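Subject: Re: [enwood-kitchens] White marble-pattern counters, worth it?

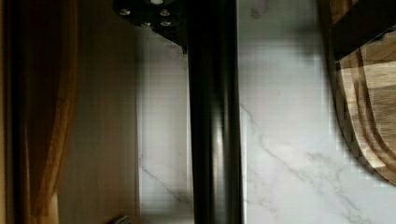
We put ours in last August, so I can answer most of this. The pattern is called Gallagher in the Stisolano range. It is white with fine gray veining and a slight gloss.

On 08:10, a list member wrote:
> We are down to two choices for the counter, plain white or
> the white with the gray veins. The small sample looks fine
> but I can't tell how it will look over a full run. Do the
> veins look printed on? Does it show crumbs? And what did
> you pay, if you don't mind saying? We have 10 feet to
> cover, next to wood.

The sample is too small to judge by. Ours had one faint line on it and I thought the whole counter would be nearly plain. On the full piece the veins run long and on a diagonal, and some of them split into hairlines. From a few feet back they are light enough that the counter reads as white. Ask the shop to let you see the actual piece before they cut. We did, and had them move the cutout for the sink so the longest vein stayed whole.

It does show crumbs, and coffee grounds more than anything. Plain white would show them worse. Gray lint disappears completely, so I wipe it down whether it looks like it needs it or not.

The gloss is low but you will see streaks if you use too much soap. A damp cloth and then a dry one is all I do now. The spray that came with it left a film and I gave the rest away.

Price was $689 for the material and $276 for the cutting and fitting. That was through Brirnard. They were 37 days from order to install, and the first two weeks of that was waiting on a stock check.

Next to wood it looks good to me. Bring a piece of your wood to the shop, though, as some of the other whites they had were much yellower next to ours. Get the seam sealed where the two meet. We left that for a month and I was picking flour out of the gap with a toothpick.

I still have the sample if you want it mailed.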